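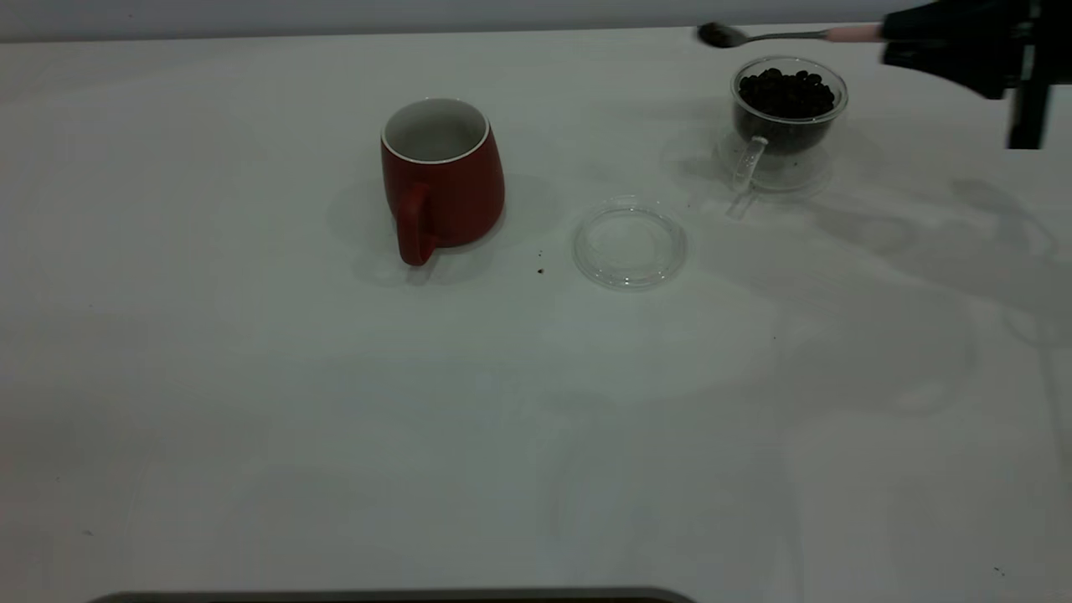
A red mug, a glass lid and a cup of roasted beans on the white table at Cletel.

Anathi Xaba keeps her coffee beans in a glass cup because the tin they used to live in rusted along the seam. She has been meaning to buy a proper jar for it since February.

"The cup does the job," she says. "I fill it up from the bag in the morning and by four o'clock it wants filling again. If I can see the beans I know where I am."

Xaba runs Cletel, a small coffee room above a shoe repair shop, with her business partner Ismail Ezzat. They serve filter coffee and tea, toast until eleven, and one kind of cake. There are 14 seats. The two of them met when they both worked in the canteen at Tshabalala, a furniture wholesaler, where the coffee came out of a machine and the mugs were white and all the same.

The mugs at Cletel are red. Ezzat chose them, and Xaba was against it at first.

"I thought red would look like a promotion," she says. "Like something you got free with soup. But they're matt, so they don't shine at you, and they're white inside. You can see what colour your coffee is. I've come round to them."

They are made by Mal-soon Kwon, a potter who sells under the name Brutska. The first order was for 130 and came in three deliveries. Kwon makes them with a belly towards the bottom, which Ezzat asked for after trying a straight-sided sample that he thought was too easy to knock over.

"He rang me up and said could it be a bit fatter low down," Kwon says. "I said yes, but then the handle has to change too, or your knuckles touch the side. So we went back and forth. I think I made five handles for him. The red was easy. Getting the white to stop cleanly at the rim was the hard part, and I still throw some away."

The lids are a different story. Some customers like to leave their coffee standing while they read, and in winter the room is cold near the stairs. Ezzat wanted something to put over the top of a drink, and bought a box of clear glass lids from Vitutance, a kitchen supplier that was closing one of its shops. They are plain and round, and they were cheap.

"People think they're coasters," he says. "They put them down on the table and stand the mug on top. I've stopped correcting anyone."

Xaba would prefer fewer of them. Glass lids show every fingerprint, she says, and they are awkward to dry. They go on a tea towel after washing, never in the rack, and each one gets a wipe before it goes out again.

The table where the drinks are made up is white as well, and that was her decision. The old one was dark wood and came with the room. She painted it twice, gave up, and replaced it.

"On the dark one you couldn't see the bits," she says. "You'd put your hand down and there'd be coffee stuck to it. On white you see every crumb. Ismail says it always looks dirty now. I say it always was dirty, we just didn't know."

Neither of them had run a business before. The rent is paid quarterly and the first year was tight. Xaba kept a notebook of what was sold each day, and still does, though the entries have got shorter. Their best month brought in 811 filter coffees. The worst, which she would rather not give a number for, was when the street was dug up and the door was behind a fence.

Nomvula Dlamini, who has the shoe repair shop downstairs, was their first regular and still comes up most afternoons. She takes her coffee black and pays at the end of the week.

"It was a storeroom before, full of my boxes," Dlamini says. "I was glad to see it used. The smell comes down through the floor when they're grinding, and my customers ask about it, so I send them up."

The grinding is done by hand for single cups and by electric mill when it is busy. Xaba prefers the hand grinder, which is slow and sheds a little round the base whatever she does with it. Ezzat prefers the mill. They have agreed not to discuss it in front of customers.

Plans for the autumn are modest. They have put aside almost £2,000 for a second sink, and Kwon has been asked for more mugs, in the same red. Ezzat would like a cake that keeps for more than two days. Xaba would like the jar.

"A big one with a wide neck, so I can get the scoop in," she says. "I did see one. It was thirty pounds. I came home and filled the cup again."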